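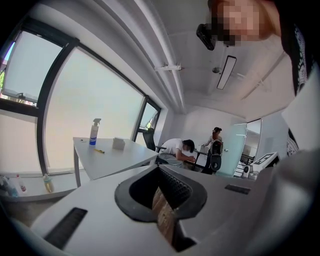
Where does the yellow marker live now? On the white desk in front of the big frosted window, and it goes back there at the end of the day.

Friday, December 14, 2018. Stindville, window room.

I promised myself I'd write up the state of the room before the break, so I've made a cup of tea and I'm doing it properly this time (the July entry was four words and a coffee ring, sorry to whoever had to work from it).

The window desk first. We've been using it as the cutting and wiping station for the Metard packing work, and I've grown very fond of it. The frosted film on the large pane gives such a soft, even light that you can follow a pencil line on brown cardboard without your own shadow falling across it, and I'd be sorry to see the film come off, although I know the Poltel people on the other side of the wall would love a view. The narrow window nearer the corner still has its bit of greenery if you need to rest your eyes.
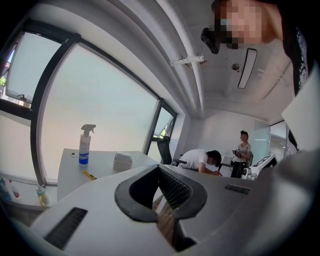
Window desk, with the spray bottle and the yellow knife.

Wiping down: spray onto the cloth, please, and keep the spray well away from the cardboard. I did a test strip and the edge went fuzzy and lifted, and the next cut through it was horrible. Let the desk dry fully before laying a new sheet down. I gave it 7 minutes by the wall clock and that was plenty.

The small bottles can stay on the ledge under the window on the left. I did think of putting them in the cupboard, but then we'd all be forever opening the cupboard.

Cardboard. The Dimitriou order came to 156 sheets and I have cut 81 of them, all to the long template. Score once lightly, go again with a bit more weight, and change the blade when it starts to drag on the corrugations. I put the printed side up for the first batch and printed side down for the second, and I think I prefer it up, though the only real difference is that the print gives you something to line the ruler against. Offcuts longer than the ruler are worth keeping for dividers. Anything shorter goes in the recycling, and yes, I do mean all of it, I am looking at my own shelf as I write this.

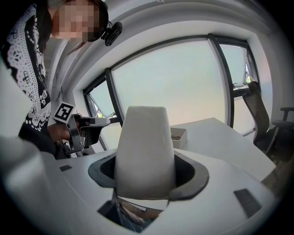 Window side of the room, black and white sweater weather.

Other bits. The tilting window on the left wants a good firm push to shut. The floor by the desk needs a sweep after every cutting session, as the brown crumbs vanish against the wood and then turn up in your socks.

Still to do in the new year: a second ruler, 3 packets of blades, and the rest of the Dimitriou sheets. Template is in the top drawer, under the blue folder.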